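它停在路中间不肯走：和Aurora Lobo聊一次户外机器人故障

Skurklow团队的户外行走机器人Skodileo，去年冬天在一条乡间柏油路上连着出了几回毛病。负责现场测试的Aurora Lobo说起这件事，语速快得我录音都得回放两遍。她一点也不避讳，倒像在讲一个特别过瘾的侦探故事。

“最早是十二月，早上九点多，太阳刚好照到路面上，”她说，“Skodileo走得好好的，突然整个身子往下一沉，四条腿同时锁死。我离它三步远，心里咯噔一下，以为电机烧了！”

电机没烧。日志里写的是“前方落差，保护性停机”。也就是说，机器人认定自己面前有个坑。可那段路是平的，Aurora蹲下去用手摸了一遍，除了粗糙的沥青和一点碎石子，什么也没有。

他们重启，往前推了几步，接着走。走了不到一分钟，又锁了。

“那天一共跑了57趟短程，后来我们把每一趟都翻出来看。你知道最有意思的是什么吗？它不是随便停的！凡是路面上有一块颜色发深的地方，它就犹豫，有时候绕，有时候干脆趴下。”

问题出在地形判断模块上。这个模块叫Ekano，是团队自己写的，把深度数据和图像合在一起，给前方的地面打分。逆光的时候，深度数据会出现空洞，Ekano就更多地依赖图像，而训练用的图像里，深色块十有八九是井口或者排水沟。补过的沥青、油渍、树影，在它看来都像个洞。

听起来只是胆子小了点，为什么要当安全事故来处理？

Aurora在椅子上坐直了。“因为第三回停机的时候，后面来了辆车。那条路没有画线，也没有人行道，车速不算快，司机看见我们的反光背心就刹住了，离得还很远。可是你想，一台机器在路当中突然趴下，人的第一反应是跑过去搬它。我就跑过去了。这个动作我现在想起来还是要骂自己。”

她当天就叫停了测试，写了报告，把自己跑上路面那一段也原原本本写了进去。报告交上去以后，合作方Romaniuk的工程师连夜打来电话，两边对着日志一直聊到凌晨一点。“特别开心，真的！他们一眼就看出停机逻辑里少了一层：锁死之前，应该先判断自己在哪儿。”

改动分成两部分。先是停机方式。以前只要触发落差保护，机器人就原地锁住；现在它会先停步，保持站立，发出提示音，等操作员用遥控器把它带到路边，再进入锁定状态。只有机身倾角真的超限，才允许立刻趴下。

然后是Ekano本身。团队补采了2,000张路面图像，专挑以前嫌麻烦不采的时段：早晨、傍晚、天空白得刺眼的时候。其中358张里有补丁、污渍或者浓重的树影，逐张由人标注，Aurora自己标了一大半。

“标到后来我走路都低着头看地，”她笑，“我妈问我是不是丢了钱。”

改完以后的第一轮验证，他们定的规矩是走满500米，中途不许有误停。头两次没过，一次停在树影边上，一次是遥控链路掉线，和Ekano没关系，但照样算失败。第三次过了。Aurora说她当时喊得太大声，把路边树上的鸟都惊飞了。

我问她，现在还有没有解决不了的情况。

“有啊，多着呢。积水我们就还没搞定，水面反光的时候深度数据整片都是空的，目前的办法是下过雨不测。还有路边那种干草混着泥土的地方，它分不太清哪里是路的边界，会往里靠。我们给它留了余量，余量留大了它又往路中间走，两头都得顾。这个我打算开春以后专门弄，已经等不及了！”

聊到这里，她把电脑转过来，给我看Skodileo测试路面的一张画面。下半部靠中间的路面上有一小块颜色略深，是补丁还是污渍，单看画面说不准。右手边是石砌的挡墙，墙上装着白色栏杆，最下沿露出来的几个白色尖角是机器人自己的前部。“你看这一块，”她指着那片深色，“就这么一点点差别，换成你，你会停吗？” 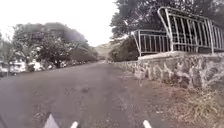
给同行的几条现场建议

采访快结束时，我请Aurora给也在做户外测试的人留几句话。她想了想，说了下面这些。

有车经过的路，一定要有一个人只看车，不看机器人，也不拿遥控器。

机器人在路面上停机，先确认来车，再靠近。搬运动作提前练，两个人一起搬。

误停要和摔倒一样记录，时间、光线方向、路面状况都写上。“我们头几回误停就只记了‘重启后正常’，回头查的时候肠子都悔青了。”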